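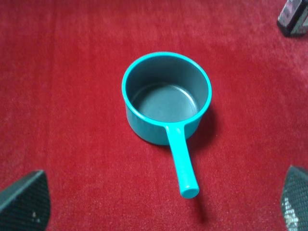 The small turquoise saucepan, on the red carpet

To: Kiani Secondhand Kitchen list
Subject: Re: Small pans and the June swap
Date: Friday, April 2, 2021

I'm answering on the list instead of privately because two other people wrote to me with nearly the same questions.

> I've been reading for a while but haven't posted before. We moved
> to a smaller place over the winter and I have one cabinet for all
> the pots and pans. I'd like to get down to what I really use. How
> small a saucepan is worth keeping? I have one that holds maybe two
> cups and I can't decide. Also, I was given an old Patden stockpot
> with a loose handle. Is that a repair I can do at home, or should
> I pass it on? And is the swap in June still going ahead?

Taking these in order.

How small is worth keeping. It depends on how many people you cook for and whether you have a microwave. I cook for two and don't have one, so a small pan gets used in our kitchen most days: milk, one serving of soup, a couple of eggs, melted butter. If you have a microwave and use it for those things, two cups is probably too small to earn its spot. The size I would hold on to no matter what is the one that fits a box of pasta with room to boil. After that, a skillet with a lid.

What worked for me was putting everything in a box in the hall closet and only bringing a pan back to the kitchen when I needed it. After 29 days I had brought back eight. Two of those were baking pans, so you could argue it was six. The rest went to the Cekonetti Street thrift store, except for a roasting pan that I kept for Thanksgiving and have no good excuse for.

If the cabinet is deep, stack by width and keep the lids somewhere else. I have mine standing up in an old dish rack on the shelf above -- it isn't pretty but I can get at any of them with one hand. Hanging the lids inside the door sounds good until you try to close the door on a tall pot. Measure first.

The loose handle. First find out how it's attached. If there is a screw, tighten it with the pot cold and see whether it holds through a few uses. If the screw turns and turns without biting, the hole is stripped and you'll need a slightly wider one. Take the old screw to the hardware store and match the length, since a longer one can bottom out before the handle is snug. If the handle is riveted, I would leave it alone unless you know somebody with the tools. I tried to tighten a rivet with a hammer once and put a dent in the pot that made it rock on the burner.

A full stockpot is heavy and it's full of boiling water, so please don't use it with a handle that moves, even a little. You can keep potatoes in it until you get it fixed.

I don't know of any source for Patden parts. The last time this came up, someone posted that the Ceken handles fit with a washer behind them, but that was for a skillet and I haven't tried it on anything. If anyone has, please post the result.

The swap. Yes, as far as I know. It will be outdoors this year, in the lot behind the Kiani library branch, with the tables farther apart than before. The start time is 9 and people should not come earlier to drop things off, as the gate will be locked. Same rules as before:

-- Clean items only, inside and outside.
-- No nonstick with the coating coming off.
-- Lids taped to the pots they belong to.
-- Whatever you brought that doesn't get taken goes home with you.

That last one was ignored by a lot of people in 2019 and it took me three trips to the thrift store in a small car.

If you want a table of your own, write to me off list. If you just have a bag or two, put them on the shared tables by the fence. Knives should be wrapped in cardboard and handed to whoever is at the front table, not left in a bag.

One more thing, for everyone. The list is now at over 502 addresses and a fair number bounce. If you changed your email this past year, please sign up with the new one and drop the old one yourself. And please trim your quotes when you reply -- last week's thread on cast iron got so long that the digest stopped going through.

List owner, Kiani Secondhand Kitchen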